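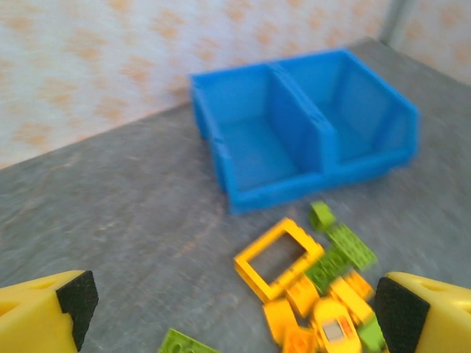
Blue bin with the two compartments, ready for its new life. Bricks still on the table, obviously.

OK so Sunday project, a thread. I am finally sorting the building bricks. All of them. The big tub from the hall cupboard has been annoying me since January and today's the day.

First decision was how to split them, because the bin only has two sides. I asked the kids. Colour, said one. "Good ones and boring ones," said the other. We had a family meeting over toast and I went with flat bits on the left, everything else on the right.

For anyone asking, the bin came from Gristlow, the discount place out past the roundabout. It was $16 and I nearly didn't get it because I wanted the grey. They had no grey. The blue has grown on me!

What I like is the low front. You can get your hand in and rummage without tipping the whole thing over, and if you've ever lived with a six-year-old looking for one particular wheel at 7 am you'll know why I care.

Already stuck. Where does a window frame go? The yellow one is just an open square. It's flat-ish if you lay it down? But it stands up in a wall? I've put it to the group chat.

Group chat says windows and doors need their own container. Hashini Hettiarachchi says hers live in an old Sakell biscuit tin and she will not be taking questions. I do have a tin somewhere (it has buttons in it, so now I'd have to sort the buttons).

Update - windows are going in with everything else. I'm not starting on the buttons.

Greens are doing my head in, by the way. There's a lime and there's a darker one and under the kitchen light at night I'd swear they were the same. Very glad we didn't go by colour.

Someone asked how many we've got. No idea, but one of the sets that went into that tub was a Rolum castle and the box says 1594 pieces on the side, so... a lot. The castle lasted 2 days before it became a car wash.

Tip from my mum: wash them in a pillowcase, zipped or tied, cool cycle. I haven't tried it yet. If your machine's as loud as ours maybe warn the neighbours.

Break for tea. Also the studs leave little dents in your palm if you lean on them, ask me how I know.

Right, a few handfuls in and the long plates are definitely the most satisfying. They stack! The tiny ones I'm just sweeping over the edge with the side of my hand.

Does anyone want the old tub? 70 litres, lid's cracked at one corner, fine for dress-ups or the dog's things. Pick up near the Khondokar bakery, message me.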